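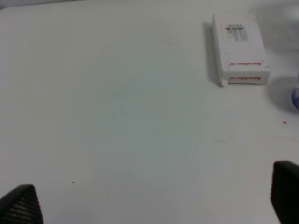

## 3. Setting up your first weekend

Right, so you've got the binder, you've read section 2 (or skimmed it, I did), and now you want to get the letting calendar going before the first guests turn up. I'm assuming you're looking after the Stostdale cottage, but nearly all of it goes for Husomero too, and I'll say where the two differ.

Give yourself a whole evening the first time. I thought it would take me half an hour and I was still at it when the news came on.

### 3.1 Before you start

You'll want these to hand:

- the login for the bookings page (Sunita Greenberg sets these up, so message her if yours hasn't come through)
- the key safe code from last month
- the paper diary, because we still keep one
- a phone that gets texts, since the page sends a code every time you sign in

**Note:** The bookings page logs you out if you leave it alone for too long, and it doesn't save half-finished entries. I lost a whole August that way. Press Save after every booking, even if you've only typed a surname.

### 3.2 Adding the house

1. Sign in and pick **My places** from the menu on the left. If the menu isn't there, your window is too narrow. Make it wider and it pops back.

2. Choose **Add a place**. Type the name exactly as it's written on the front of the binder. The name goes out on every email to guests, so no nicknames please (Husomero was "Huso" for most of a year and people kept ringing to ask if they'd booked the right house).

3. Put in the address. The postcode finder gets Stostdale wrong and drops the pin at the farm. Drag the pin up the lane until it sits on the second bend, past the cattle grid.

4. Set the number of guests. Stostdale sleeps three, and that's three with one of them on the fold-out. Please don't put four because somebody asked nicely. The insurance is written for three.

5. Press **Save**. You should get a green bar along the top. If you get an orange one, there's a box you've missed further down, usually the phone number.

### 3.3 Setting the rules for each stay

Most of the grumbles we get come from this part being done in a rush, so take your time over it.

1. Go to **Stay rules** and set the shortest stay to 2 nights. The page starts you off on one night, and one-nighters are a lot of laundry for very little money.

2. Set the changeover day. For Stostdale it's Saturday all through the summer. For the rest of the year leave it on **Any day**.

3. Arrival time is four in the afternoon, leaving time is ten in the morning. You can be kind about this on the phone if there's nobody coming in after, but leave the times alone on the page or they'll change for everybody.

4. Under **Deposit**, type 200. Don't type the pound sign. The page adds its own, and if you put one in as well it reads the whole thing as nought and lets people book for free.

5. Under **Full week price**, type 900 for the summer weeks. The winter price is in the binder, on the sheet behind the blue divider, and it changes, so I won't write it down here.

6. Dogs: tick **Ask first**. Not yes, not no. Stostdale has sheep right up to the garden wall and I like to have a quick chat with people before I say they can bring a lively spaniel.

7. Save again. I know. Just do it.

**Caution:** There's a button at the bottom called **Apply to all places**. It does exactly what it says. Tarmo Mets pressed it once and Husomero's prices all turned into Stostdale's, right in the middle of the Easter bookings. There's no undo. If you've pressed it by mistake, stop, don't touch anything else, and ring Sunita. She can put back the copy from the night before.

### 3.4 Joining it up with the paper diary

The paper diary is the boss. If the page and the diary disagree, the diary wins and the page gets changed to match. That sounds backwards, but the owners of both houses ring up and book their own weeks, and they've never once used the page.

1. Open the diary at the current month and work forwards. Don't start at January, there's nothing there you need.

2. For each week with a name in it, go to the same week on the page and choose **Block dates**.

3. In the box for a reason, write the surname and nothing more. Phone numbers stay in the diary.

4. Put a small pencil tick next to the name once it's on the page. Pencil, please — weeks get swapped all the time and pen makes a right mess.

5. When you get to the end, go back over it the other way round. Look at each blocked week on the page and check there's a tick in the diary. I find one wrong nearly every time.

**Note for Husomero:** the owners take the last week of the summer holidays every year, whether or not they've rung to say so. Block it anyway. If they don't want it they'll tell you in plenty of time.

### 3.5 The arrival email

This goes out by itself a few days before people arrive, but somebody has to write it first. There's one in there already from the Okafor booking that I was rather pleased with, so you can copy that and change the bits that need changing.

1. Open **Messages**, then **Saved messages**, and find the one called *Okafor, copy this*.

2. Choose **Duplicate**. Don't edit the first one!

3. Change the house name, in the subject line as well as the message. Everyone forgets the subject line.

4. Check the directions. The Stostdale ones tell people to ignore their satnav after the pub, and that part needs to stay in. The Husomero ones are much shorter, as it's on a proper road.

5. Leave the key safe code as the word in curly brackets. The page swaps in the real number when it sends. If you type the code in yourself, it'll be wrong as soon as we change it and you'll have a family standing in the rain.

6. Send a test to yourself and read it on your phone, which is where most guests will read it. Long paragraphs look awful on a phone. I cut mine down by half after seeing it.

**Note:** If the test doesn't arrive, look in your junk folder before you do anything else. Mine went there the first few times. Mark it as safe and the next one should come through as normal.

### 3.6 Changing the key safe code

We change the code on the first changeover of every month.

1. Open the safe with the old code and leave the door hanging open.

2. Push the little lever behind the door from left to right. It's stiff. Use the end of a teaspoon if your nails are precious to you.

3. Turn the wheels to the new number and push the lever back.

4. Try the new code with the door **still open**. Try it again. Only then shut it.

5. Put the new code on the page under **Access**, and write it inside the back cover of the diary.

**Caution:** If you shut the door before you've tried the new code and it hasn't taken, you're locked out along with the keys. The spare set for Stostdale is with Mrs Batard at the bottom of the lane, and she goes to bed early, so please don't leave this job until the evening.

### 3.7 If something's gone wrong

**The calendar shows a week as free and you know it isn't.** Reload the page. If it's still free, block it by hand and tell Sunita.

**Two people have booked the same week.** Whoever paid the deposit first keeps it. Ring the other one, don't email. Offer them the other house if it's free, at whichever price is lower.

**A guest says they haven't had the arrival email.** Check how they spelled their address when they booked. It's nearly always that. Fix it and press **Send again**.

**You can't sign in at all.** You get three goes and then it shuts you out until the next morning. If you've had two wrong, stop there and ask for a new password.

Section 4 is the cleaning rota and where the spare bedding lives.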